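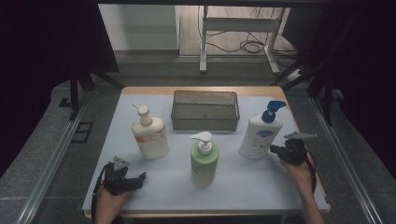
Bottle task, head view: three pump bottles, mesh basket, both hand-held grippers.

Pusthorpe Bottles
README, 26 Apr 2026

Demonstrations of two-handed tabletop work for imitation learning. An operator holds one gripper in each hand and moves pump bottles into a basket. Recorded at Restness. Contact: Zdeňka Danko.

Contents
1673 episodes in total, 1114 of them in the train split. The rest are held out for validation.
7 operators. Operator IDs are stable across splits.
2 task variants: "any order" and "named order". The variant is stored in the episode header.

Each episode has head video, gripper pose and finger opening for left and right, and one line of task text. Streams share a clock. Poses are given in the table coordinate system.

Collection
Bottle positions are changed between episodes. The basket stays toward the back of the mat. Episodes with a dropped bottle are kept and flagged drop=1.

Known issues
Left finger opening drifts in the July sessions. Use the corrected field, open_l_fix.
Label text on the bottles is mostly too small to read in head video.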